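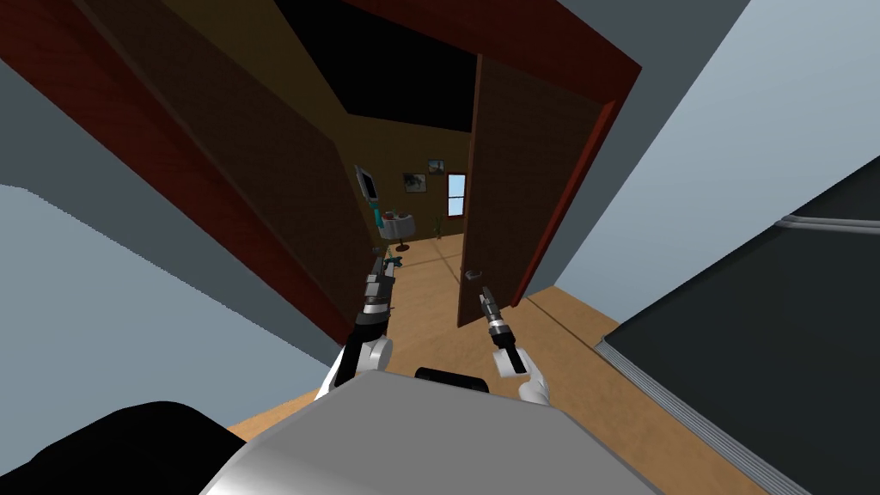
4. Running the doorway-to-table trials

This section covers the trial set used to compare the two Curnumo planners, Noltel and Baloch. Install the simulator and load the Foltville house file first (sections 2 and 3).

4.1 Before you start

The trial measures how well a planner carries a plan made at a doorway through to a small object inside the room. The planner gets the overhead view at the threshold and the gripper view from then on. It gets no map.

1. Open the Foltville file and select the small room with the wooden floor.
2. Place the robot facing the open door, both grippers closed and empty.
3. Set the random seed. Use the same seed for both planners, or the results can't be compared.
4. Turn on logging for both arms, including the one that won't do the picking.

Note: The door stays open for the whole trial set. Door opening is scored separately in section 6.

Caution: Do not move the robot by hand after the seed is set. The logger does not record manual moves, and the start pose in the results file will be wrong.

4.2 Running a trial

1. Choose the planner from the Method menu.
2. Enter the target by its catalog name. Small teal items are listed under Tools and Desk, so check both.
3. Press Start. The planner has up to 30 seconds to return its first path.
4. Let the trial run until the status line reads Done or Stopped. Don't pause it.
5. Save the log, reset the room, and repeat with the other planner.

A full set is 11 targets with 4 starts each, for each of the 2 planners. We usually leave it running overnight and read the logs in the morning.

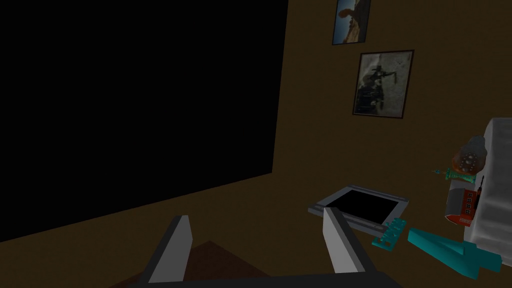

Gripper view

Check the gripper view before you score a trial. Both fingers should be visible at the bottom, spread apart, with the objects past them. If a finger is missing, the view is attached to the wrong link – go back to section 3 and reassign it.

Targets that share a color are the hard cases. With a small notched teal piece and a larger teal tool lying close together, Noltel tends to return one outline for both. Baloch splits them more often but takes longer to plan. Score a merged outline as a miss, even if the gripper ends up at the right object.

Note: Lighting in this room is low on purpose. Do not raise it to help a planner. Brighter runs belong in the lighting test and use a different results folder.

4.3 If a trial stops early

Path not found: check that the start pose is clear of the door frame, then rerun with the same seed.

Target lost: keep the log and score the trial as a miss. Do not rerun it.

Log file empty: logging was off for one arm. Turn it on and repeat both planners for that target.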